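Trade counter news: grout, sealers and a change to Saturday collections

The new Prolach grout range is now on the shelf at the Brurnport counter. It replaces the old Dvorak wide-joint grout, which the maker has stopped producing. We still have a few bags of the Dvorak in sand and mid grey, and they will be sold at the old trade price until they run out. Please don't start a large patio with them, as we can't match the colour later.

Prolach comes in 12 colours and suits joints from 2 mm up to 17 mm, so one product now covers both interior porcelain and most external paving. It can be walked on the next morning in mild weather. In cold or damp weather, leave it longer and keep it covered. Joints wider than 17 mm need a paving mortar, and we stock two of those in the yard, next to the edging blocks.

A reminder about limestone and other soft stone: seal before grouting as well as after. We have had several calls this spring from customers with dark staining along the joints, and in each case the stone had gone down unsealed. The Flender impregnating sealer goes on with a short-pile roller or a cloth. Wipe off anything that hasn't soaked in after a few minutes – it leaves a sticky film if it dries on the surface. Try it on a spare tile first, as some limestones darken a shade and stay that way.
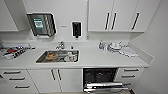
One reader's comment on our last item was that sealing twice sounds like a good way to sell twice as much sealer. The first coat can be thin, the reader went on, and on dense porcelain it made no difference at all. We agree about the porcelain. Most glazed and fully vitrified tiles don't need a sealer, although a grout release is still worth having on textured finishes.

Orders for cut pieces are taking longer than usual. Step treads and bullnose edges need to be ordered well ahead, with a drawing or a clear list of sizes. Mark which edges are to be finished. We can't take back anything cut to size.

Collections on Saturday now close at noon. The forklift is put away at that time, so full crates must be loaded before then. Loose tiles and bagged goods can still be collected from the counter until 1 pm. Pallets carry a deposit, refunded when they come back in usable condition.

Sample tiles are free for 60 days. After that they go on your account.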